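Litter on the Itamwood path

Hello again from the soggy end of the valley! Several of you wrote in after the May bank holiday to ask about the state of the path up to the falls, so I walked it on Friday with Vira Hrytsenko and a roll of sacks, and I'm sorry to say you were right.

The bottom stretch, from the car park to the first footbridge, is fine. It's past the bridge that it goes downhill (well, uphill). Crisp packets in the bracken, drinks bottles pushed into the wall, and those little foil trays from disposable barbecues, which I have come to hate more than anything else on earth. We filled 41 sacks between the bridge and the Kuzmenko stile and had to leave them stacked for the ranger's truck, as neither of us fancied four trips down with our knees.

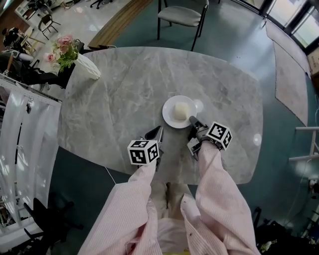

A white plate on the marble table.

Vira keeps the counter readings for the gate, and she tells me 3,017 people went through it over the long weekend. Last year it was around half that. I'm glad people want to come, I really am, but there are 2 bins for the lot of them and both are at the bottom. If you've carried your lunch up for an hour and a half and there's nowhere to put the wrapper, I can see how it ends up in a hedge. I still think you should take it home! 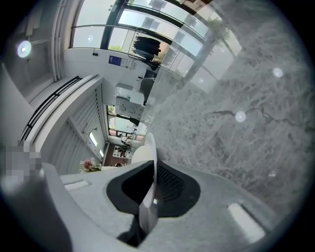
Anyway, I've written to Fudmont parish council asking for a third bin at the stile, plus a proper sign about barbecues before the grass dries out. They say the trouble is emptying it, because the truck can't get past the ford for half the year. My own idea is a deposit on bottles at the Vomolis tea hut, where they sell most of them anyway. The hut is willing to try it for the summer if we find somebody to collect the empties. Do say if you have a trailer.

So far 118 of you have signed the letter, and there's a copy on the counter at the hut if you'd like to add your name. Gloves and sacks are in the box by the gate, and please put the lid back on properly or the sheep get in.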